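Pens, Cups and Other Promises
Speaker notes, Kustadero evening talks, Korkum

Slot is 90 minutes with questions. Leave time for the questions, because people have stronger feelings on pens than they let on.

Opening

Start without a slide. Ask who has a pen cup on the desk. Then ask who used the pen at the back of it this week. Wait. Let it be awkward.

What I'm going to argue: most advice on desk tidying is advice on buying a container. I'm not against containers. I own several, and they're full of pens I don't like. But the claim that a container makes you tidy has been repeated so often that people stopped asking for the evidence, and when I went looking I found a lot of before-and-after photos taken by whoever was selling the container.

Mention the Rollport brochure. It says a sorted desk "gives back your morning." Read that line out slowly. Ask what was taken from the morning in the first place. I timed myself looking for a marker at home over a few weeks and my worst search was 4 minutes, and most of that was an argument with myself over whether I'd lent it out.

Don't be mean about Rollport. It's a decent fabric roll with slots. My complaint is with the brochure.

First problem: what are we even sorting?

Put up the markers and leave them up while talking.

Everyone says "put like with like." Fine. Like in what way? There's a red cap in this bunch, a black cap, and white caps on black barrels. If you sort by the cap, you're trusting that the cap tells you the ink. Sometimes it does. I have a drawer at home that says otherwise. If you sort by the barrel, you get a nice row of black ones and you still don't know which will write on a whiteboard and which will ruin it.

The whiteboard marker standing up at the front is a Deli, No.6817. I like that the number is printed right near the top, under the brand. It's the most useful thing you can put on a pen, and I've never seen a tidying book mention it. They're all busy with color. 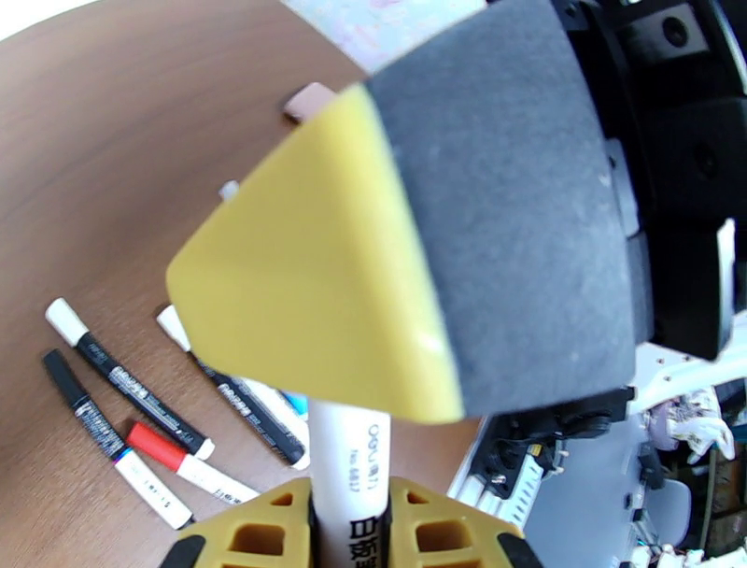 Second problem: the upright pen

Cup people will say a pen should stand up. Roll people and tray people will say it should lie down. Both have reasons and I don't fully believe either.

The case for upright: you can grab it. True, if the cup is half empty. Nobody's cup is half empty.

The case for lying flat: the ink stays even along the barrel. I've heard this for whiteboard markers so many times that I repeated it myself in an earlier version of this talk. I still store mine flat. But I'd like people to notice how rarely anyone who says it has tried both ways with the same kind of marker for any length of time. I haven't either. Say so.

The Koster tray comes in here. Koster sells a flat tray with a groove for each pen, and the large one has 198 grooves. Pause on that. I'd like to meet the desk. A groove for each pen sounds strict and sensible, and then you buy a fat highlighter and it doesn't fit a groove, and it goes on top, and by the end of the month you've got a tray with a heap on it. (Hold up my own small one. It has a heap on it.)

Third problem: the lovely background

Go slowly here because this is the part people disagree with.

Every tidying photo has help. Look at a catalog page and then try to picture the same pens on a gray office desk under a strip light. The pens haven't changed. You've been sold the wall.

I'm as easy to fool as anybody. Show me a pale green wallpaper with pink teapots, teacups and daisies, put a reddish-brown wooden table against it, and I'm ready to believe that whoever works at that table has their life in order. Yet the pens are just lying in the middle of the table. No cup or tray needed to make me like it. The wallpaper did all the work.

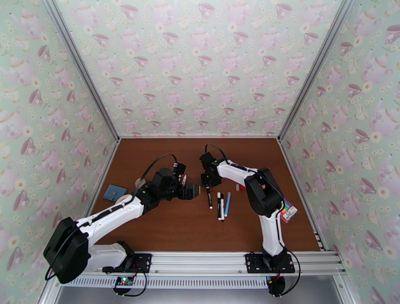 Notes last changed: June (cut the part on pencil cases, ran too long)

So the question for the room: would you call that table untidy? Take a show of hands. My guess is that most won't, and my guess may be wrong, in which case skip to the next part and don't try to win them over.

If they do say it's tidy, ask what "put away" would add. The pens are in one place and you can see them from where you'd sit. A person who needs one can have one. I can't say that of the drawer, the cup, or the roll when it's rolled.

The weak spot in my own case: a table is for other things as well. Pens in the middle are fine until somebody wants to eat lunch or spread out a map. Someone will raise this. They'll be right. The honest answer is that you'll have to move them, and that moving a few pens takes less time than I spent on the Koster website.

Fourth problem: one at a time

Tidying books love the big session. Everything out, everything sorted, take the afternoon. I don't trust it. I did it 3 times with the same desk and each time I ended up with the same pens in a new order.

What I do now is dull. I pick up one pen. I look at it, I try it on scrap paper, and I decide before touching the next. The dark one with the white pointed tip, held up at an angle, is the pace I mean. One pen off the table. Then you deal with that pen.
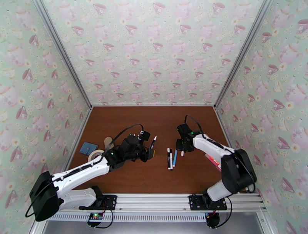
What I'd do instead of buying something

Try every pen you own on paper. Throw out the dead ones the same day, and don't put them back "to check later." I've checked later. They were dead.

Write on the barrel if the barrel doesn't tell you what it is. Masking tape works.

Keep whiteboard markers away from permanent ones. I'll be bossy about this one and I don't care.

After that, use whatever you have. A mug, a box lid, the bare table.

If asked for a recommendation: Rollport if you travel with pens, the small Koster if you must, and no to the big one.

If asked about pencils: I cut that part. Offer to talk afterward by the coffee.

Bring: scrap paper, tape, the tray with the heap, a dead marker to pass around.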